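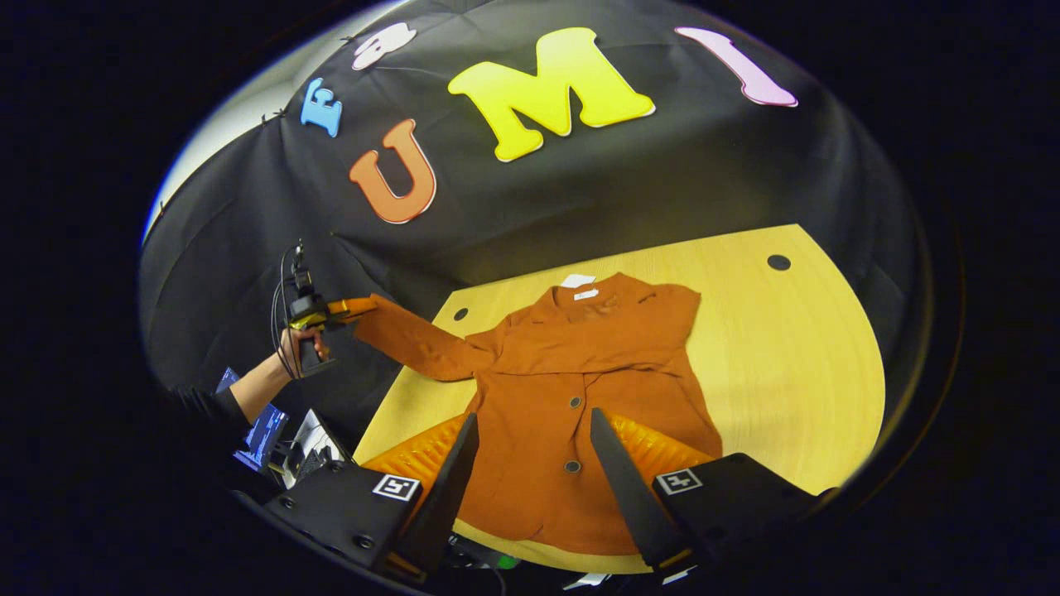 March 1, 2023

Jacket folding, second block. Target for the garment set is 400 episodes, and we closed the afternoon at 142. Libor Tóth wanted 1000 when we planned this in the fall. I still think 400 clean ones will train better than a larger pile with the fumbles left in, but we have not tested that on Orna yet, so it stays an opinion.

Procedure as it stands. Jacket goes face up, collar toward the backdrop, sleeves wherever they land. One operator, two hand-held grippers. Left sleeve out straight first, then in across the body, then the right, then hem to collar. Start of episode is fingers open and both tags in view. End of episode is hands withdrawn past the table edge. Svatopluk Zelenák was ending his early, before the withdrawal, and I had to mark 11 of his for trimming. He says the rule was not in the sheet. He is right, I only said it out loud. Sheet updated.

The sleeve cuff is the slow part. The fingers want to close on one layer and the lining stays behind, so the sleeve goes inside out a little at the wrist when it is pulled. Coming in lower, with the tips nearly flat on the table, picks up both layers most of the time. I kept the failed grasps where the operator recovered without letting go of the other side. Those are useful. The ones where somebody put a gripper down and fixed it by hand are deleted.

Tracking dropped out twice. Both times the wide view was mostly sleeve, with the fabric held up close. The letters on the black cloth help, since plain black gave the mapper nothing to hold on to, but they only help when they are visible. Asked both operators to keep lifts short. Fingertip calibration redone at lunch, 100 open-close cycles, no drift worth writing down.

The upload to Stamumance stalled again at the checksum step. Restarted it, went through on the second try. The Mikuš script still names files by local time and the server does not, so the evening batches sort under the wrong day. Have to fix this before Widley pulls the set for the first training run.

Tomorrow: same jacket, start with it turned face down for variety, then a different garment if the count allows. Need more sleeves starting bunched up. Left forearm sore from the trigger.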